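Last updated 6/20/23
4 min read

Hand-Me-Down Tables: What Our Street Does With Furniture It No Longer Wants
Project report by Hạnh Đặng and Reet Kuusk

Why we picked this

When Reet's grandmother moved into a smaller unit, the whole family spent a weekend arguing (quite fondly, it must be said) over who would take the kitchen table. It ended up on the nature strip with a note on it, and by dinner it had gone. We got to wondering how many other tables in our neighbourhood had travelled that way, and our teacher, Ms Bite, kindly let us turn the wondering into a term project.

How we went about it

We put a one-page survey into 435 letterboxes between the station and the creek, and 90 came back, which our teacher thought was very good going for a survey with no prize. We also sat down with Mohandas Iyer, who has run the second-hand shop Manel for 24 years and was generous with both his time and his biscuits. He let us look through his sales book for last year, which listed 1,103 pieces of furniture - everything from bedside drawers to a church pew.

Tables were the thing people wrote most about. Several households told us they had kept one they didn't much like, simply for the memory of who used to sit at it. Others said size was the trouble, as a big square top will fill a small dining room and leave you edging past the chairs.

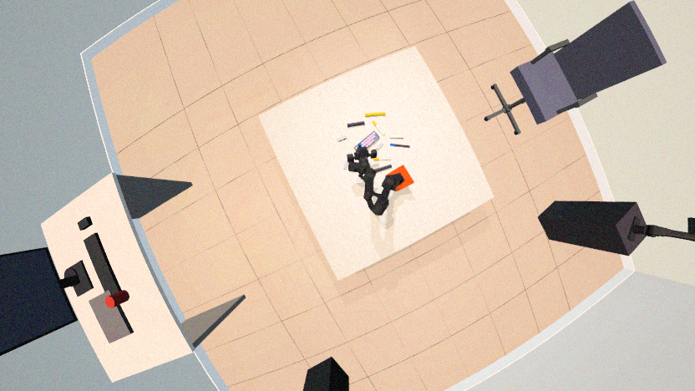
What we found

Most people who answered had given away at least one piece of furniture, usually to family first and then to a neighbour. The kerb came third, and the tip was a long way last. Mr Iyer told us that small round tables leave his shop quickly, while large ones can sit until July, when the students come looking.

What we would do differently

We should have asked how old each piece was. Dalia Šimkus, who helped us with the typing, also pointed out that renters hardly appear in our answers, and she is right. We'd love to try again with the flats on the other side of the creek.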